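November walk-through, Guthrie guesthouse, Ostesholm. Filled in as I went, with my comments under each item. OK means I looked at it and was happy, FIX means somebody needs to do something before the next guests, and WATCH means it can wait but please don't forget it.

I started at the front gate in the last of the good light and worked my way indoors, and I've left the order as I walked it, so you can follow along with a cup of coffee or carry the sheet around with you. I know it's long. The old form had a single line for comments and I used to end up writing in the margins and then on the back, and last winter I couldn't read half of what I'd put down about the gutters.

## Outside and front steps

- [x] **Gate closes and latches - OK.** It drags a little on the paving when the ground is swollen, but it latches if you lift as you pull. I've gotten so used to it that I forget guests haven't, so I've added a line to the welcome sheet.
- [ ] **Front steps even and free of moss - FIX.** The bottom step is lovely and clean and the top one is slick as butter on the shady side. A stiff brush and a kettle of hot water will do most of it. Please don't use the pressure washer on these steps again, the mortar has suffered enough.
- [x] **Handrail firm - OK.** I leaned my whole weight on it, going up and coming down, and it held without a murmur. The new bolts were worth every penny.
- [ ] **Outside light on the sensor - FIX.** It comes on when you're already at the door, which is a bit late to be any help with the steps. The sensor has slipped around toward the hedge. Loosen the collar, point it back down the path, tighten it again.
- [x] **House number readable from the road - OK.** We had that trouble with the oil delivery driving past to Flondham and back, so I cut the ivy hard this time. You can see it from the bend now.
- [ ] **Gutters and downspouts - WATCH.** Clear on the road side. On the garden side there are still leaves on the trees, so clearing it now would only mean clearing it twice. Give it a few more weeks and a good blow.

The grit bin is full and the scoop is in it. If you take the scoop to use somewhere else (and I have been guilty of this myself, with the chicken feed) please walk it straight back, because the morning you need it there won't be time to go looking.

## Hall and stairs

- [x] **Smoke alarm in the hall - OK.** Pressed and held. It's loud enough to be heard with the kitchen door shut and the fan going.
- [ ] **Smoke alarm on the landing - FIX.** It works, but it sounded tired to my ear, and I'd sooner put a fresh battery in than lie awake listening for that little chirp. The batteries are in the blue tin in the pantry. Write the month on the battery in marker when you put it in.
- [x] **Stair carpet tight on every tread - OK.** I went up on my hands and knees and pushed at each one. Not dignified, but it's the best way I know of finding a loose edge before a slipper does.
- [x] **Banister - OK.** No wobble. There's a rough patch near the top where the varnish has lifted and I sanded it back while I was thinking of it.
- [ ] **Stairs kept clear - FIX.** There was a basket of clean towels on the third step again! I know exactly how it happens, you mean to take it up on your next trip and then the phone rings. Could we agree on the bench in the hall instead?
- [x] **Way out at night - OK.** I turned everything off and walked from the back bedroom to the front door by the plug-in night lights alone. Perfectly manageable. The front door opens from the inside without a key and it must stay that way, whatever anybody's insurance cousin says.

## Kitchen

I spent longest in here, as usual, partly for the inspection and partly for the last of the ginger cake.

- [x] **Fire blanket - OK.** On its hook by the door, tapes hanging down where you can grab them. It had been creeping closer to the stove every time we painted, so I've moved it back to where you'd be reaching for it on your way out of trouble and not across it.
- [x] **Extinguisher - OK.** Needle in the green, pin in place, tag signed. It's good for another 12 months from this visit.
- [ ] **Stove knobs - WATCH.** The markings on the left front knob have nearly rubbed away, and a guest who doesn't know the stove could easily think it was off. I've put a dab of red nail polish at the off position, which will last a while. A new knob would be better, and the part is 971 in the back of the manual, if the shop still carries it.
- [x] **Fridge temperature - OK.** Thermometer on the middle shelf read 5 in the evening, and it read the same again after the door had been left shut overnight. Celsius, that is, the little thermometer came from my aunt and doesn't do anything else.
- [ ] **Extension cord behind the toaster - FIX.** Out, please. I've asked before and I'll go on asking, with love. The toaster reaches the wall outlet perfectly well if you move it to the other side of the bread bin.
- [x] **Knives stored safely - OK.** All in the block, none loose in the drawer. Thank you to whoever finally did that.
- [ ] **Cleaning products out of reach of children - FIX.** The catch on the cupboard under the sink has snapped. I've put everything up on the high pantry shelf for the time being. Fit a new catch before the half-term families arrive, and don't move the bottles back down until it's on.
- [x] **Floor by the back door - OK.** The mat has its rubber backing and stays where it's put. The old one is in the shed for kneeling on, and I'd like it to remain there.

One general comment on the kitchen, and then I'll leave it alone. It's a room where people set things down - keys, mail, half a project, the good scissors - and over a season the clear space by the stove gets smaller and smaller without anyone deciding that it should. I cleared it back to the tile edge. If you come in and find something on that side, move it to the table, even if it isn't yours, and don't feel rude about it. 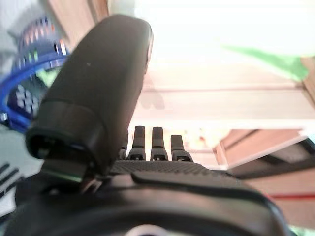 ## Boiler and utility room

- [x] **Carbon monoxide alarm - OK.** Tested with the button, and I checked the date on the back while I had it down. It's still well inside its life.
- [x] **Pressure on the Dendetti - OK.** Sitting where it should when cold. I watched it through a full warm-up, and it rose gently and settled. It does make that clonk when it fires, but it's the same clonk we've had since the beginning and the service man wasn't bothered by it.
- [ ] **Flue outlet clear on the outside wall - FIX.** The honeysuckle is getting too friendly. Cut it back a good arm's length, wear gloves, and take the clippings away from underneath as well so they don't heap up against the wall.
- [x] **Dryer lint filter - OK.** Clean. I also pulled the dryer forward and vacuumed behind it, which hadn't been done in a while, and I'll say no more than that.
- [ ] **Hot water at the upstairs taps - WATCH.** A touch hotter than I'd like for small hands. I've turned it down a little at the mixing valve and I'd be grateful if the next person would run the bathroom tap and see how it feels to them.
- [x] **Main water shut-off turns freely - OK.** Quarter turn off, quarter turn on. Do this every visit, even when there's no need for it, so it doesn't seize up on us.
- [x] **Fuse panel labels - OK.** Rewritten in pencil, nice and large. "Upstairs back" now says which upstairs back.

## Bedrooms and bathroom

- [x] **Windows open and stay open - OK.** The sash in the small room used to drop like a guillotine, and the new cord has made a gentleman of it.
- [ ] **Blind cords tied up high - FIX.** Done in the front room, missed in the back. There's a spare cleat in the kitchen drawer, with its screws taped to it.
- [x] **Bedside lamps - OK.** Cords sound, plugs tight, shades sitting well clear of the bulbs.
- [ ] **Bunk ladder - FIX.** Hooks are firm, but one rung turns under your foot. Glue and a screw from below, and keep the top bunk out of use until it's dry. The guest sheet says no one under 6 on top, and I'd like that moved up to where people will read it.
- [x] **Bath mat grips - OK.** Washed it, hung it over the side, tried it afterward in bare feet.
- [ ] **Bathroom fan - WATCH.** It runs, but it's dusty and you have to hold a tissue very close before it pulls. Switch it off at the panel, take the cover down and wash it in the sink.

## Shed and garden

- [x] **Gas bottles for the grill stored upright and outdoors - OK.** Valves closed, caps on.
- [ ] **Ladder - WATCH.** One of its rubber feet is wearing thin on the inside edge. Fine for the apple tree on grass, but I wouldn't want anyone using it on the paving.
- [x] **Mower put away for the winter - OK.** Fuel run out, blade wiped down, and the spark plug lead is off.
- [ ] **Pond netting - FIX.** One corner has come up. Peg it down again before children are staying, and check the other pegs while you're down there, with a mallet and your old trousers.

The FIX items that have to be done before the next arrivals are the top step, the sensor light, the cupboard catch, the bunk rung and the pond corner. Anything else can be fitted in as you find the time, and you're welcome to pass me the honeysuckle, I rather enjoy that job. Initial each item beside the box when it's finished and leave the sheet on the clipboard in the pantry, under the calendar.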